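Remano kitchen helper: my gallery so far

I've had the Remano on trial from Nurport for 2 months now, and enough of you asked what it's like to live with that I'm putting up a page. It's a rolling base with one arm, it fetches things and puts them away, and you book it as a service (delivery, setup and a person on the phone when it sulks). I pay for the basic plan and I'm keeping notes as I go.

Setup
The Nurport crew needed one afternoon. Most of that was teaching it the kitchen, shelf by shelf, and I got to drive it with the tablet, which was way more fun than I expected!

The app
Made by Nultell, and it's fine. Big buttons, a slow map, and a history page that says my unit has done 481 jobs. I'd like a mute button for the chimes — please, somebody, a mute button.

Cups and mugs
Good at mugs, nervous with stemware. I gave up on wine glasses after 3 tries and do those myself.

Compared with the Rivadeneira
I tried the Rivadeneira kit at a trade day in March. It was quicker but you build it yourself, and it runs roughly 2000 dollars before you add a battery. If you like tinkering, go for that one. I don't!

Fruit to fridge
Putting groceries away is the job I wanted it for most, and it's also where I have the most opinions. Loose fruit went badly in my early tests, so now everything starts out in a basket on the table next to the fridge. The bright yellow one is my favorite for this, with the slotted sides and the little loop at the end, and two pieces of fruit have plenty of space in it. My fridge has no handle on the front of the upper door, so if yours is like that, ask Nurport about doors before you sign up.

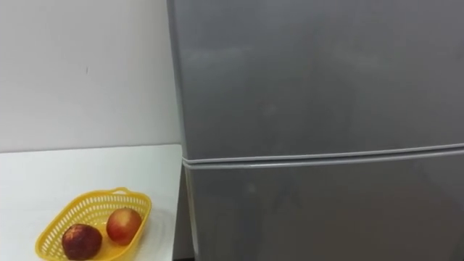
Next up is the dishwasher, bottom rack first. I'll add pictures when I get to it.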